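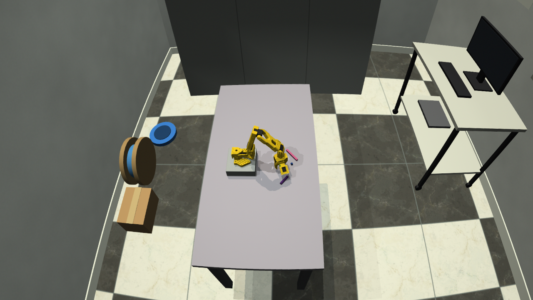

Clenow is a motion planning package for small arms, sold by Flavasby as a yearly license. I have used version 4 since October, mostly for tabletop pick and place, and almost all of that in simulation. I paid for my own copy.

Setup was easy. The installer found my Python environment and the sample projects ran the first time. Loading my own arm model took an evening. Clenow reads URDF files but is strict about joint limits, and it rejected mine twice with an error that gave a line number and nothing else. Anjani Krishnan on the user forum pointed me to the "check model" command, which explains the same errors in plain words. It should run by default.

The planner itself is good. I gave it 500 random start and goal pairs over a table with a few small objects on it. It failed on 11. In 7 of those the goal was too close to the base for the arm to reach with the gripper pointing down, so I don't hold them against it. The other failures were real, and all of them went away when I raised the time limit. Paths come out smooth and I rarely had to edit one by hand.

Collision checking is where you need to pay attention. The default padding is generous, and with thin objects such as sticks or short rods it will refuse a grasp that is perfectly fine. You can set padding per object, but the setting lives in the scene file and there is no way to change it from the viewer. Every change means a reload. Jokau, which I used before this, lets you drag a slider and see the result right away.

The viewer is plain but quick. It shows the planned path as a ghost arm you can scrub back and forth, and you can pin two plans side by side. I use that a lot. Object names overlap when things sit close together – a small complaint, but it has been there since version 3.

Documentation is uneven. The planning chapters are clear and have working code. The page on the Vainio perception plugin is out of date, and two of the function names on it no longer exist. I ended up reading the source.

Support answered both of my emails by the next morning. The license covers two machines, and moving it to a new laptop took one command. I have renewed for another year and will keep Jokau installed for tuning grasps.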